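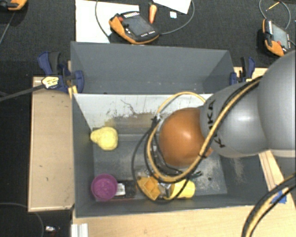 The stage crew at Sturnwood asked in July whether the delay speakers have to be set before the main speakers are tuned, and added that the last edition of the guide left the order unclear. Tune the main speakers first. All delay times in this section are measured against them.

Section 12. Setting up the delay speakers for an outdoor concert

Read this section before you connect power. It applies to lawns and open fields with one stage and one pair of delay towers. For sites with a second stage, see Section 14.

Before you start

The main speakers must be hung, aimed and tuned. The Braltel 301 processor must be mounted in the rack at the mixing position and switched off. Both delay towers must be up, weighted and signed off by the rigging lead.

CAUTION: Do not run signal or power cable across an audience exit. Where a crossing cannot be avoided, use a covered cable ramp and mark both ends.

Connecting the towers

1. Run one signal line from the processor to each tower. Label both ends L or R, as seen from the audience facing the stage.

2. Connect the left tower to output 5 and the right tower to output 6. Outputs 1 through 4 are reserved for the main speakers and subwoofers.

3. Switch on the processor. Wait for the front panel to show READY.

4. Load the Pyo preset file for your site. If there is no file for the site, load preset 101 (open field, flat ground).

5. Switch on the tower amplifiers last. Keep the input level at minimum.

Note: Loading a preset clears any delay time entered by hand. Write down existing values first.

Setting the delay time

6. Measure the distance from the main speaker on each side to the tower on the same side. Use a laser meter or tape. Do not use the distances printed on the site plan.

7. Open the Delay page and enter the distance in feet. The processor converts it to milliseconds.

8. Enter the air temperature on the same page. Repeat this step after sunset if the temperature has dropped by more than 12 degrees Fahrenheit.

9. Play the click track through the main speakers and one tower. Stand 2 paces in front of the tower, on the side away from the stage. A single click should be heard. If there are two, adjust the time in steps of one millisecond until they merge.

10. Repeat step 9 for the other tower.

Setting the level

11. Play speech through the full system. Raise the tower level until words are clear at the back of the lawn, then stop.

12. Walk from the mixing position to the rear fence. If the sound seems to come from the tower and not the stage, lower the tower level by 2 dB and walk the line again.

CAUTION: Do not raise the towers to make up for a main speaker that has failed. Mute the towers and find the fault.

13. Save the settings under a new name. Preset 101 cannot be overwritten.

If there is no sound from a tower

Check the output mute on the processor, then the signal line, then the amplifier. If the Werkonlow wireless link is used in place of a cable, confirm that the receiver shows a steady green light. The link adds its own delay, and steps 6 through 10 must be repeated whenever it is added or removed.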